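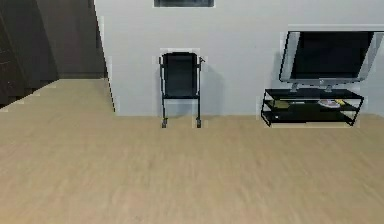 About Us

Sarnen is a small language school. Evening classes mostly, adults mostly. Started with 3 students and a borrowed whiteboard, now 168 enrolled across all levels. Still small enough that you'll know the person at the desk.

Founded by Devendra Chaudhary, who taught high school Spanish for 20 years and got tired of bells. First classes ran out of his kitchen. Then the back of a bakery in Tillach, good smells, bad chairs. Then the building we're in now.

What we teach

Spanish, Italian, German, Portuguese. Beginner through advanced. Hindi when we have enough people, ask us, there's a list. English for newcomers is free and always will be as long as we can swing it.

No more than 10 to a class. We've been asked to go higher and keep saying no. You can't learn to talk if you never get a turn.

How it works

Come in, have a chat, we place you. No written test. Terms start in January, April and September, plus a short intensive in July which fills up fast so dont wait on that one. Books are included in the fee. Missed a class? Sit in on the same lesson with another group, just tell the desk first.

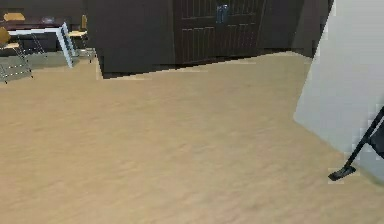

Cabinet with paneled doors, pale floor.

Our teachers

All of them have lived in the language they teach, most grew up in it. Some came to us as students in the English program and stayed on to teach their own. We pay for prep time. Not every school does, and we think it shows in the lessons.

Conversation nights

Once a month, 7 pm, open to anyone, enrolled or not. Tables by language, switch when you want. Bring something to eat if you can. The Italian table is loud. The German table started a card game two years ago and it is still going, rules unclear.
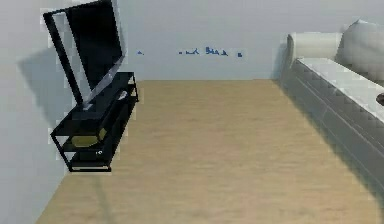
Prado wrote to us after her first term that she had taken Italian twice before, at bigger places, and could only ever order coffee. Now she calls her aunt every weekend and they argue about soup. Her one complaint was the homework, which she says is too much. Noted. We haven't changed it.

Companies and groups

We do on-site lessons for workplaces, mornings or lunch hour. Longest running one is with Stillau, German for the front office and the warehouse together, same class. Write for prices, they depend on group size and how far we have to drive.

Getting in touch

Desk is open from 3 pm till the last class lets out. Phone is best, email is slower, we do get to it evenutally. Or just stop by and ask for Devendra.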